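The bathroom floor is finally down, all but the strip behind the door. I figured I'd write up how it went while I still remember which parts were a pain, and before the grout haze on my forearms is gone.

If you missed the last post, I pulled up the old sheet vinyl in October and found a soft spot by the tub. I cut that section out, put blocking between the joists and screwed down new plywood. Then it sat all winter with a rug over it. I'm not proud of that, but it gave me plenty of time to change my mind on the tile.

I ended up with a small gray hex on mesh sheets from Zerncombe. I bought 14 boxes of what the store had left, so there will be some extra for repairs. The cement board is held down with thinset and screws. I was going to skip the thinset under the board, but it fills the low places and I didn't want to tear this out again.

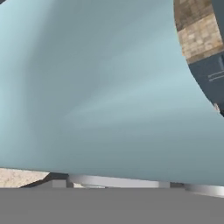 Laying it out

I snapped a line from the center of the doorway to the back wall and another one square to it. The room is out of square by more than I thought. If I had started along the tub, the rows would have run off crooked right where you walk in, so I followed the doorway line and let the bad cuts go behind the toilet.

I dry laid two rows each way before mixing anything. That took most of a morning. I numbered the cut sheets on the back with a grease pencil and stacked them in the hall in the order I'd need them, which meant stepping over them for three days.

For thinset I used the Caron white. It mixed up fine with a paddle in the drill, as long as I let it sit and then mixed it again. I kept the batches small. The first one was too big and the last third of it went stiff in the bucket, so that was money in the trash. 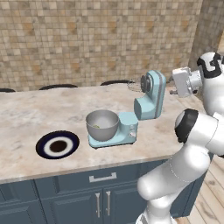 The mesh sheets are quick to set but they do slide. I used a scrap of 2x4 wrapped in a towel to tap them flat, then checked the gaps between sheets before moving on. One seam still got away from me near the vanity. I can see it, and now I suppose anyone who reads this and visits will see it too.

Cutting was slower than setting. I borrowed an Ukeo wet saw from my neighbor and it did well on the straight cuts. For the toilet flange I used nippers, and it isn't pretty, but the base covers it.

Grout

I waited a full day and then grouted with a medium gray from Tunex. With tile this small there is a lot of grout – more than I had planned on, and I had to run back for another bag with the float still wet. Work a small patch, wipe it early, and change your water often. I let one corner go too long and spent nearly 8 hours over the next weekend getting the haze off with a white scrub pad and vinegar water.
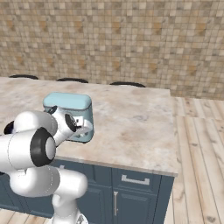 Dayton, Ohio – 26th April

Toilet is back in. I used a new wax ring and had to add an extender, with the floor being higher than before. No leaks so far. I put a paper towel around the base overnight and it was dry this morning.

The door now drags on the tile, so it's off its hinges and leaning in the hall until I can trim the bottom. I also need a threshold. The height difference to the hallway is too much for the metal one I already bought, so that's going back and I'll probably rip one out of a piece of oak I have in the garage.

After that it's baseboard, caulk along the tub and the strip behind the door. I've left the caulk for last so I can match it to the grout once it's fully cured and I know what color it really is.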